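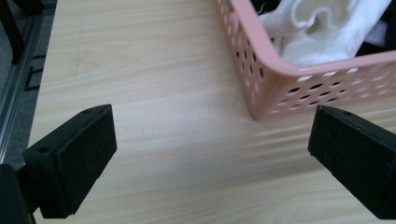

Fingers open over the table, with the pink basket and its cloths at the far side.

Folding club hits 202 (and wants more)

Spring term at the Brarunora Robotics Club has been all about laundry, and we couldn't be happier. The Hovari project, our entry for the Illov Schools Challenge, passed 202 recorded folds last week and there was a proper cheer in the Peixoto Room when the number went up on the whiteboard.

If you missed the autumn issue: Hovari is our attempt to teach a robot arm to take a cloth out of a basket, lay it flat and fold it in half, then in half again. The arm learns from recordings that members make with the hand-held gripper, two black fingers with a soft dark pad on each. You squeeze, they close. You do the fold yourself, at table height, and try very hard to move the way a robot could. It is much harder than it sounds! Your wrist wants to do all sorts of clever things that our arm simply can't, and most people's first few goes end with a cloth bunched up in the middle of the table and everyone giggling.

We now have 21 members taking turns, from Year 7 upwards, and it has been lovely to see the younger ones get the knack so quickly. The sixth formers look after the software and do the boring checking, where each recording is watched back and either kept or binned. We made 429 attempts to get to our 202 keepers, so the standard is high. A fold gets binned if the cloth leaves the table, if the gripper gets dropped, or if anybody's sleeve wanders into view (roll them up, please).

White cloths are going well. Black ones are still a pain. The program that works out where the edges are loses them in the creases, and it once decided that a perfectly good fold was one large hole. One group has been trying a lamp at different heights and the results so far are promising, though the lamp also makes the pale tabletop very bright in the middle, so there is some fiddling to come.

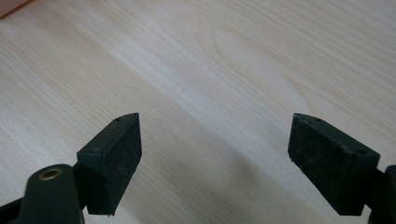 A closer look at the two pads, dusty and a little ragged after a busy term.

The pads themselves deserve a mention. They pick up fluff and dust at an amazing rate and the lower edges have started to look a bit ragged. We tried cleaning one spare set with sticky tape (good) and another with a damp sponge (bad, it stayed soggy until the next session). Tape it is. Before the Illov heat we'd like to run a small test with new pads against old, 50 folds each, to find out whether the wear makes any difference to the grip. Our guess is that it doesn't matter much with thick cloth and matters a lot with thin. We have a chart ready and waiting for the numbers.

The heat itself is in March. Each team gets one basket, a set of cloths it hasn't seen before and ten minutes. Points are given for neatness as well as speed, and that suits us, as our arm is very careful and extremely slow. At the last practice run it did three cloths in the time allowed, two of them with corners that truly met. Last year's arm spent its ten minutes pushing a beanbag off a table, so we're counting this as progress!

Sessions are after school in the Peixoto Room, 3.45 until 5. New faces are very welcome and you don't need to know any coding. We could also do with more cloths: tea towels, flannels, old napkins, any size up to a hand towel, clean please. Drop them at reception in a bag marked Hovari.

Comments

Year 8 parent: Mine now folds the tea towels at home without being asked, but only with kitchen tongs. Can I have another term of this please?

Former member: Beanbag team here. We stand by our work. Good luck at Illov!

Year 10 parent: Are patterned napkins any use or do they confuse it?

Robotics Club: Patterned ones are great, yes please. Stripes especially.

Last updated: February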